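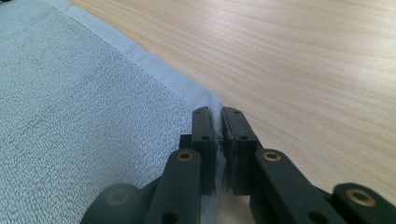
Courses > Residential Property > Week 6 > Handout: Reading a Comp Sheet

Okay, so last week we got as far as what a comparable sale is and then ran out of time in the middle of adjustments, which was my fault (I got carried away about corner lots). This handout picks up from there. Bring it with you, scribble on it, and please bring a calculator that isn't your phone if you own one.

Where we left off

A comp is a nearby home that sold recently and looks enough like your subject home that its price tells you something. We were working with the house on Canham Street. It's 1353 square feet, two bedrooms, one bath, one-car garage. The three sales we pulled were on Varma Court, Plernel Avenue and the far end of Canham itself, past the school.

A few of you emailed to ask why I threw out the fourth one, the place on Trokum Road. It went under contract quickly and it looks like a twin of our subject on paper, so I get why you wanted it! But Trokum Road was a sale between two family members. When the buyer and the seller know each other that well, the price can be anything they like. Keep it in your notes if you want, just don't lean on it.

Which way do I adjust?

This is the one everybody gets backwards on the first quiz, and I got it backwards too when I was learning. You always adjust the comp. You never touch the subject. If the comp has something better than the subject, you take money off the comp's price. If the comp is missing something the subject has, you add money on.

Say it out loud a few times. Comp better, subtract. Comp worse, add. You're trying to work out what that other house would have sold for if it had been your house.

So, Varma Court has a second bath. Our subject doesn't. Comp better, subtract. Plernel Avenue has no garage. Our subject has one. Comp worse, add. The second Canham sale matches on beds, baths and garage, but it's smaller, so it gets a plus for size and we're done with it.

How much, though?

Ugh, yes. I wish I could hand you a price list, and I know some of you have seen one floating around online with a dollar figure next to every feature. Please don't use it. A second bath in a starter neighborhood is worth a lot more to a buyer than a fifth bath in a house that already has four. The number has to come out of your own market.

The cleanest way to get one is a matched pair. Find two sales that are the same in every way you can think of except one, and look at the gap in price. You'll almost never find a perfect pair. Find several so-so ones and see if they land in the same neighborhood (sorry, bad word choice for this class).

For square footage, do not take the full price per square foot and multiply. I see this every year. The price of a house includes the land, the driveway, the kitchen and so on, and an extra strip of living room doesn't bring another kitchen with it. The size adjustment usually comes out well under the overall price per square foot. If yours comes out higher, go back and check your arithmetic before you check anything else.

Days on market

We'll spend most of our time on this today. On your sheet you've got these:

Varma Court: 21 days
Plernel Avenue: 82 days
Canham Street (the sold one): 27 days

Two of those are pretty close and one sticks out. What happened on Plernel? From the listing history, it started high, sat, got cut in June, and sold not long after the cut. The final price lines up fine with the other two once you've adjusted for the garage. So the long wait looks to me like a pricing problem at the start, and I wouldn't knock the comp for it.

Now the sneaky part. Some listings get pulled and put back up, and the counter can start over at zero. A home that says it's brand new this week may have been for sale all summer under another listing number. Rules on this vary from one listing service to the next, so look for the cumulative count if yours gives one, and read the history either way. Takes a minute or two and can save you from looking silly in front of a client.

List price and sold price

Short section, but I'll keep repeating it till the final. A list price is what somebody hopes for. Active listings are useful for seeing what your subject would be up against, and I do want them on your sheet, in their own column. They don't go in with the closed sales. Pending sales sit in between: you know somebody said yes, you just don't know the number yet.

Same goes for price cuts. When a listing brags about a reduction, work out what it was reduced from, and whether that first number ever made sense. A big cut off a silly price can still leave you with a silly price.

For next time

Finish the adjustment grid for all three comps. Show the sign on every adjustment, plus or minus, even where it seems obvious. Write a sentence next to each one saying where you got the amount. "It felt right" will lose you points, though I do appreciate the candor.

Then give me a range for the subject, and tell me which comp you trusted most. I don't mind if your range is different from your neighbor's as long as I can follow how you got there.

Grids are due at the start of class. If you're stuck on the Plernel garage number, come to office hours, I've got a stack of old sales you can dig through for pairs.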